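Why I still love a good brand name (and a boring logo)

So I finally finished sorting my binder of old packaging and store flyers, the one I started back in design school, and I have to talk about names! I had 565 pieces in there when I was done, and the thing that jumped out at me wasn't the colors or the slogans. It was how much work the names were doing on their own.

Take Flidov. If you grew up near Vostville like I did, you know Flidov as the soap with the plain green wrapper. It's a made-up word, it doesn't mean a thing in any language I've checked, and yet everybody at my grandmother's house said "hand me the Flidov" when they wanted any bar of soap at all. The company never ran much advertising that I can find. They had a short name that was fun to say, and they left it alone for decades. I love that.

Now compare Trarnex, which was a perfectly decent maker of garden hoses. I have six different Trarnex labels in the binder, and each one has a new logo. There's a swoosh, then a leaf, then a swoosh made out of a leaf (I kind of adore that one). By the last label they'd shrunk the name down so far that you have to hunt for it. My dad bought those hoses for years and called them "the blue ones."
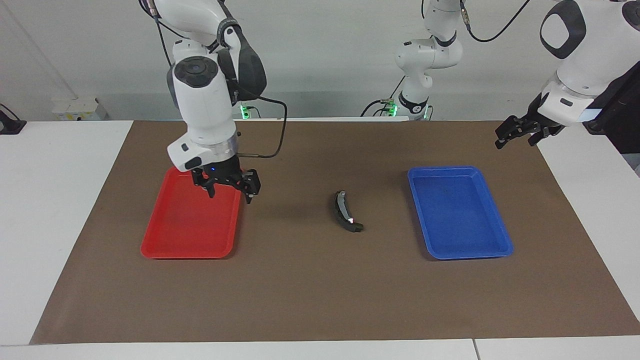
A white robot arm with its black gripper over the corner of a red tray.

I've been trying a little exercise with my own side project, and it's been so much fun. I write the name on an index card in plain black pen, no styling, and hand it to somebody who has never heard of it. Then I ask them to say it out loud and tell me what kind of thing they think it sells. My first two choices crashed and burned! One sounded like cough medicine to every single person, and the other got spelled a different way each time. The third one people could read, say and spell, and a couple of them remembered it a week later when I asked again. That's the one I'm keeping.

The other thing I keep coming back to is accents and special letters. Bañez, the bakery two streets over from my first apartment, kept the ñ on everything: the boxes, the window, the little paper bags. A sign painter once told the family to drop it and save some trouble. They said no, and it's the best-looking letter on the whole storefront. When I think of that place I picture the tilde before I picture the bread (and the bread is excellent).
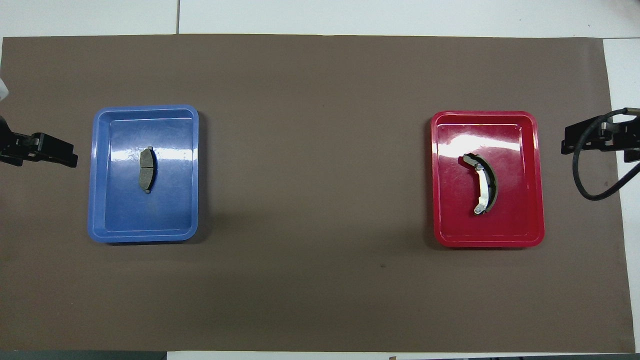 Somebody in the comments last month asked how many names you should come up with before picking one. I've seen advice that says 1000, and wow, I would never get out of my chair. I filled 2 notebook pages, crossed out anything I was embarrassed to say on the phone, and slept on the rest. If you like long lists, go for it, but please say each one out loud, preferably in a noisy room.

Next up I'm going through the cereal boxes, starting with the store brands, which have some truly wonderful lettering on the side panels. If you've got an old box flattened in a drawer somewhere, I'd love to hear what's on it!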